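About Pisura

Who we are

Pisura is a company of 11 people who teach robot arms to tidy up after themselves. Our mothers have all pointed out the irony.

We work on one question: can an arm learn a sorting job in simulation well enough to do it on a real bench the next morning? Our method is called Gurero. It takes a small set of demonstrations, reshuffles the parts on the table, changes the viewpoint, and makes the arm try again until it stops embarrassing us.
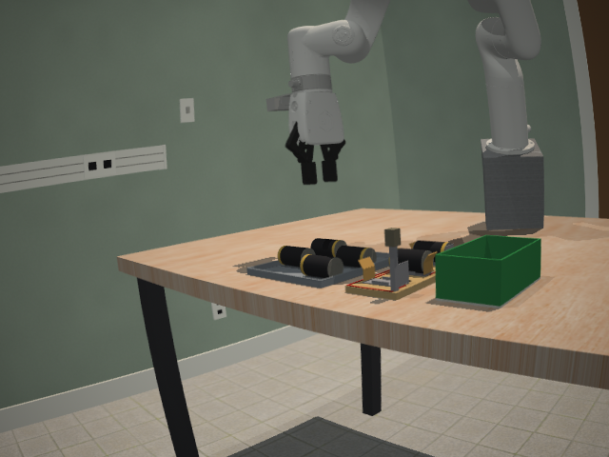

The first version needed 3000 demonstrations to learn a single task, which is a lot of evenings. The current one needs 548. We'd like to say this came from a flash of insight, but mostly we went through the old demonstrations and threw out the bad ones. A surprising share of them were ours.

How we work

Every task begins as a rendered table with a few plain objects: black cylinders, a tray, a green box. We like dull objects. If a method only works on exciting ones, we'd rather find out early.

Each attempt is rendered from several viewpoints, including one from overhead, where the arm hides a good part of its own work. Gurero has to cope with that. An arm that knows what it's doing only when it has a perfect view is a demo, and we have made enough of those.

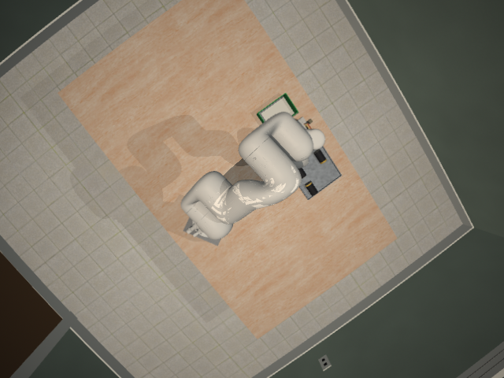
What we publish

Our test suite, Gashi, has 611 table layouts, and we report results on all of them. The failures go in the same table as the successes, in the same size type. Reviewers have called this refreshing. Investors have used other words.

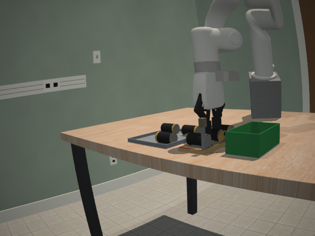
Working with us

We take on a few outside projects a year through Peteo, our partner program for small manufacturers. Send us your most boring handling job. We answer mail until 5 p.m., and the coffee is better than the website.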